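Accueil | Cours | Supports | Contact

Marchés d'actifs numériques : carnet d'ordres et liquidité
Séance 5, notes de cours
Mis en ligne le 4/6/25, équipe pédagogique Meireles

1. Formation du prix

Une plateforme centralisée confronte ordres d'achat et ordres de vente dans un carnet. Le dernier prix affiché correspond à la dernière transaction exécutée ; il ne renseigne pas sur le volume disponible à ce niveau. On distingue l'ordre au marché, exécuté contre les meilleures offres présentes, et l'ordre à cours limité, inscrit au carnet jusqu'à exécution ou annulation. 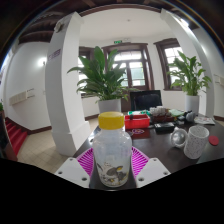 Bouteille à bouchon jaune, près d'une table brun foncé.

2. Fourchette et profondeur

Soit le jeton Todero, coté sur la plateforme Ellstead. Meilleure demande : 2 529. Meilleure offre : 2 534. La fourchette vaut 5 unités de cotation. Un ordre d'achat au marché de 267 jetons, face à 19 jetons offerts au premier niveau, consomme les niveaux suivants. L'écart entre le prix moyen obtenu et le cours initial constitue le glissement.
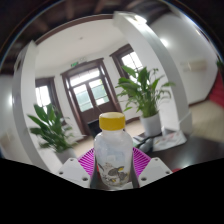 La profondeur se mesure à distance fixe du cours médian. Elle varie selon l'heure et se contracte en période de forte volatilité, les teneurs de marché retirant une partie de leurs ordres.

3. Arbitrage entre plateformes

Si Todero cote plus haut sur Clistbridge, l'écart brut doit couvrir les frais des deux côtés, le coût du transfert et le risque de variation pendant le délai de confirmation.

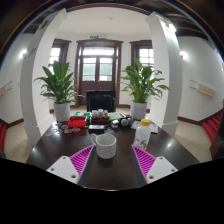 L'arbitrage à stocks préfinancés supprime ce délai mais immobilise du capital sur chaque plateforme. Exercice à rendre en June : calculer l'écart minimal rentable pour les deux méthodes.

Documents récents
- Séance 4 : frais de transaction et blocs
- Séance 3 : conservation des clés
- Fiche : lire un carnet d'ordres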